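Skultcombe Community Boards > Home and Garden > Laundry
Topic: Black T-shirts going grey, what am I doing wrong

binard_bill
Posted Aug 20, 2018
I own black T-shirts and very little else, and after a couple of months they all turn the colour of a wet pavement. I wash at 40, inside out, with whatever powder was on offer. My sister says I should be washing cold. My sister also irons tea towels, so I'm asking here first.

Siriporn Nakpan
40 is too warm for black cotton. Go down to 30 or cold, use liquid, and stop filling the drum to the roof. Powder leaves a bloom on dark cloth that looks like fading and often isn't. Run one through a plain rinse and see if it perks up before you bin it.

oldmangle
Disagree about the cold wash. Everything I did at 20 came out smelling like a rugby club by November. I've gone back to 40 and my blacks are fine, or fine enough for the people who have to look at me.

Siriporn Nakpan
Fine enough is doing some heavy lifting there.

binard_bill
Tried the rinse on two of them. One improved, one remains pavement. Are the pricier shirts any better or is it all the same cotton with a nicer label? I've been looking at the Avura ones, which cost more than my shoes.

oldmangle
I had three Avuras. Lovely for a year, then the collars went like lettuce. Buy cheap and replace.

pegbag
Mine gets worn several days a week and I've never bothered with special liquid. Short sleeves, black, washed at 30 and hung up in the back bedroom away from the window. It's the sun that kills them, and the tumble dryer comes second.
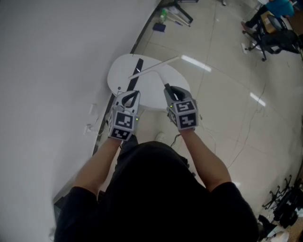
Shigeru Iwasaki says the dryer is far worse than the sun, and that he'd put money on it. Two identical shirts, one tumbled and one on the airer, both kept indoors, and by spring you could tell them apart from across the street. The fluff in the filter is your shirt, he adds, so you may as well wave it goodbye.

pegbag
I'll give him the fluff. Still not hanging anything black in my garden in July.

Siriporn Nakpan
Has anyone used the dye sachets? Chuensuk do one you throw in with the wash. I did four shirts and a pillowcase I hadn't noticed was in there. The shirts look new. So does the pillowcase, in its way.

oldmangle
Check what the stitching is made of first. Polyester thread won't take it and you end up with a neat grey outline round everything.

binard_bill
Right, ordered a sachet, and the dryer is off until further notice. Does vinegar do anything, or is that another one of my sister's?

oldmangle
Makes the kitchen smell of chips. Otherwise no.

Siriporn Nakpan
It helps with the powder bloom. Half a cup in the rinse, and ignore him.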